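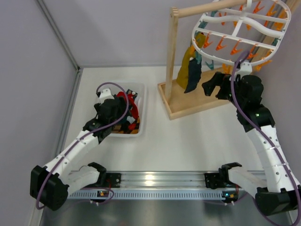 Fallis R2 Rail Base for Paired Bench Arms

Order no. FR-186
Width between mounts: 342 mm
Rail length: 800 mm
Supplied with: rail, 2 mounting brackets, fixings, setting-out sheet

The Fallis R2 holds two light arms on one aluminium rail so that both share a fixed reference. It is sold as a component. The buyer who puts it into a cell is the integrator and must carry out a risk assessment to ISO 12100 before first use. Conformity of the finished cell is outside the scope of this page.

Good practice for shared-workspace tasks

Treat the overlap between the arms as a zone with one owner at a time. Release is given by the arm leaving, and a timer is no substitute.

Set grip force on the thinnest textile in the batch, then lock the value. Record it in the cell log with the initials of the person who set it.

Dress cables with slack at every joint and run each axis to both limits by hand — power off — before the first program.

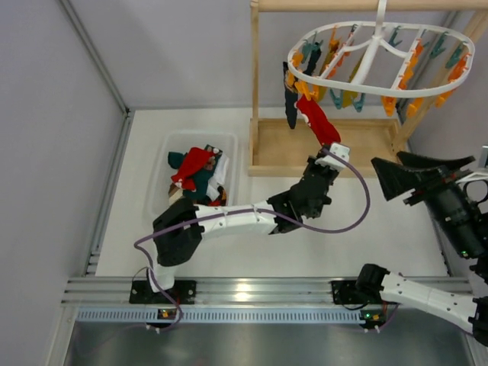

Sock task on the R2: left arm at the hanger, sock in gripper.

Fix bins and racks to marked positions. A stand moved between shifts invalidates the taught points, and these must be checked at reduced speed.

Emergency stop must act on both arms together. Separate stops are not accepted under the Curnberg installation terms.

Check the bracket bolts after the first 4 hours of running and again at each service.

Setting-out sheet revised 8th March by Nanna Kvaran. Technical questions to Oranuch Chuensuk, Fallis product support.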